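Do You Really Need the Extended Warranty?

I spent an afternoon in June at the Gosling lot in Jalasville, and the finance guy wanted to sell me a service contract for $1,685. The car had 44 months of payments ahead of it. He rolled the price into the loan before I'd said yes, which told me most of what I needed to know about who the contract was good for.

I asked to see the actual paperwork. Not the glossy sheet with the green check marks — the contract. It took him twenty minutes to find one. Page two covers the engine "internally lubricated parts only." Page five takes out seals and gaskets, sensors, anything to do with the touch screen, and any breakdown "contributed to by wear." I'd like to meet the part on a used car that hasn't seen some wear.
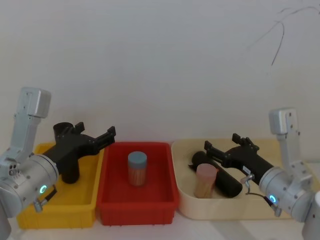
Then there's the deductible, which applies per visit, and the rule that you have to show receipts for every oil change. Miss one by a few hundred miles and good luck. My neighbor Chiyo Ueda bought a plan like this for her wagon and got turned down on a water pump. The repair was $1,008. She paid it herself, on top of the plan.

When I said no, the price dropped by $400. I said no again and it dropped some more. A product that loses a third of its price between the desk and the door was never worth the first number.

I'm sure somebody out there got a free transmission from one of these. If you can't sleep without coverage, read the exclusions first and ask who pays the claim if the company folds. I put the money in a savings account instead. So far it has bought one battery and a set of wiper blades.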